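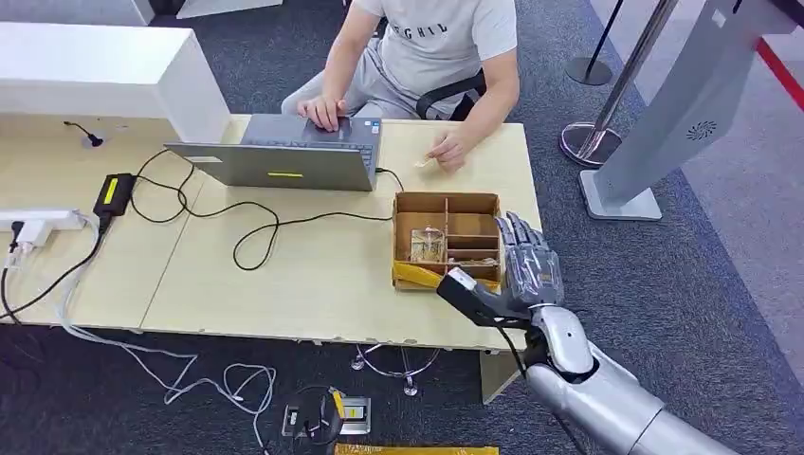

Legs are toast tonight. I told myself I'd go straight to bed after the meet but I'm too wound up, so you get a diary entry instead (and I get a bowl of cereal at ten at night, which my mother would have opinions about).

So, the Dunleavy relays! April and it was still cold enough that half our girls warmed up in ski hats. The wind came straight down the back stretch all afternoon, and every single race you could watch people come off the second turn and just sit up like somebody had grabbed their shirt. I felt awful for the hurdlers. Our bus got there late after the driver went to the old entrance, the one by the water tower they closed last year, and we had to back out with a whole line of parents behind us honking.

Lyle Ambrose ran the 3000 for the first time since his stress fracture. I've been nervous about it for weeks and trying very hard not to let him see that, and I suspect I did a lousy job. We'd agreed he would sit in the pack, stay off the wind and not do anything silly until 700 to go. Well. He went with 892 to go. I know the number because Mortimer Van Dusen had his measuring wheel out for the relay zones and marched over there afterward to check where Lyle made his move, just so he could tell me exactly how far off the plan it was. Mortimer has coached at Orari for longer than I've been alive and he was thrilled about it. I wasn't, at least not right then. I yelled something at Lyle on the turn that I'm glad the wind took.

He finished third. He got passed by the tall kid from Skudel with maybe a straightaway left and then he got passed again, and he hung on to the line with his arms all over the place. And then he stood there with his hands on his knees and grinned at me! First time I've seen that grin since the fall. I went over meaning to talk about patience and ended up hugging him. We'll talk about patience at practice.

The shin feels fine, he says. He iced it on the bus anyway. I want to see how he walks in the morning before I believe anything.

Other stuff, before I forget. The 4x4 girls dropped the stick on the second exchange and still didn't come in last, and they argued about whose fault it was until we hit the highway, then fell asleep on each other. I lost my good stopwatch somewhere between the infield and the snack stand. The chili was four dollars and mostly beans. I'd have bought a second one if the line had been shorter.

Clultov is next, and that's the one with the terrible track, all patches, with the puddle in lane one that never dries. I don't know if I want Lyle on that surface. Mortimer says run him in the 1600 and quit fussing. My gut says give him the week off from racing and let him be mad at me. I keep going back and forth, and I've changed the entry sheet twice since I got home.

I need to call the bus company about the time. Also wash the jerseys, they're still in the bag by the door and they smell like a wet dog.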